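Die Sternfahrt nach Seltdale

Der Bus nach Seltdale fuhr mit Diesel, und Boglárka Kocsis hatte sich vorgenommen, darüber erst auf der Rückfahrt zu sprechen. Sie hielt das bis zur zweiten Ampel durch.

»Wir demonstrieren gegen den Ausbau der Verbrennungsanlage«, sagte sie in das Mikrofon, das eigentlich dem Fahrer gehörte, »und sitzen in einem.«

Niemand widersprach. Wendelin Rüegg wickelte sein Käsebrot aus und bot ihr die Hälfte an, was sie als politischen Kommentar auffasste.

Angemeldet waren 1.000 Teilnehmer. Die Zahl stammte von Afiq Chin, der das Formular der Stadt ausgefüllt und im Feld »erwartete Personen« eine Weile gezögert hatte. Unter 1.000 gab es keine Straßensperrung, und ohne Straßensperrung hätten sie auf dem Gehweg marschieren müssen, am Schuhgeschäft vorbei, einer hinter dem anderen, wie eine Schulklasse auf dem Weg ins Hallenbad. Also 1.000. Im Bus saßen 18.

»Die anderen kommen mit dem Zug«, sagte Afiq.

»Aus Cildale fährt kein Zug«, sagte Reshma Steyn, ohne von ihrem Transparent aufzusehen. Sie malte seit der Abfahrt am Wort »Verantwortung« und war in einer Kurve beim zweiten r ins t gerutscht. Man konnte es lesen, wenn man wusste, was gemeint war. Das galt, fand Wendelin, für ihr ganzes Programm.

Auf dem Rathausplatz wartete ein Polizist, der Yusof hieß und ein Klemmbrett trug. Er zählte sie, zählte sie noch einmal und schaute dann die Straße hinunter, höflich, wie man auf einer Feier nach weiteren Gästen schaut. Hinter ihm war die halbe Innenstadt abgeriegelt. Ein Lieferwagen stand quer, die Linie nach Elmont wurde umgeleitet, und aus der Bäckerei traten zwei Verkäuferinnen, um sich den Aufstand anzusehen.

»Wollen Sie noch warten?«, fragte Yusof.

»Wir wollen nie wieder warten«, sagte Boglárka. Das war ihr Slogan. Danach warteten sie noch zwanzig Minuten.

Dann gingen sie los. Achtzehn Menschen auf vier Fahrspuren sehen nicht nach Bewegung aus, eher nach einem Missverständnis, und Boglárka ordnete deshalb an, breiter zu laufen. Zwischen Wendelin und seiner nächsten Nachbarin lagen schließlich so viele Meter, dass sie die Sprechchöre zeitversetzt hörte und immer eine Silbe zu spät kam. Vom Rand schlossen sich ein Mann mit Dackel an und eine Frau, die zur Apotheke wollte und sonst nicht hinüberkam.

Die Zeitung schrieb am Dienstag von 371 Teilnehmern. Woher die Zahl kam, ließ sich nicht klären. Afiq fand sie niedrig.

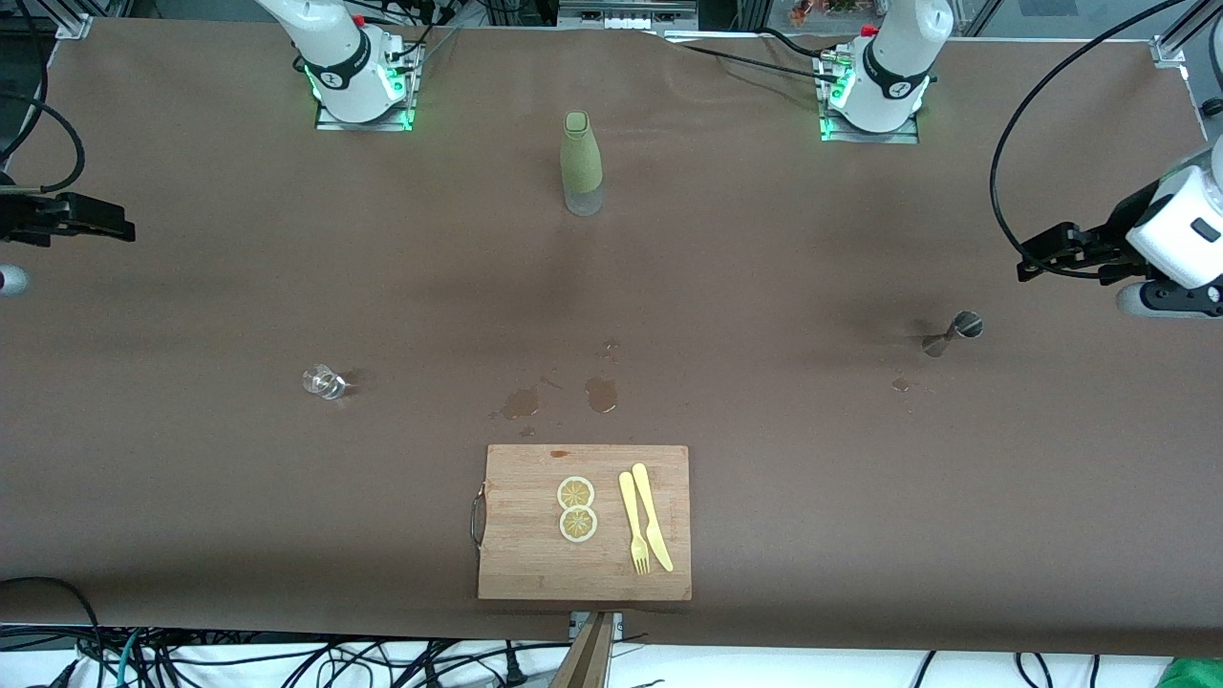 Zoriana Vasylenko, die in der Stadtverwaltung von Seltdale Eingaben zur Verbrennungsanlage beantwortete, las den Artikel in der Mittagspause und legte ihn zu den übrigen 95 Schreiben. Nachmittags bekam sie Besuch vom Betreiber, der ihr den Entwurf der neuen Broschüre vorlas. Sie sollte »Zukunft sortieren« heißen. Zoriana fragte, wo darin der Schornstein vorkomme. Der Herr vom Betreiber sagte, den habe man vorerst zurückgestellt. Sie machte sich eine Notiz, stempelte sie und schickte Boglárka Kocsis eine Eingangsbestätigung, in der sie ihr für das rege Interesse dankte und darauf hinwies, dass die Straßensperrung gebührenpflichtig war.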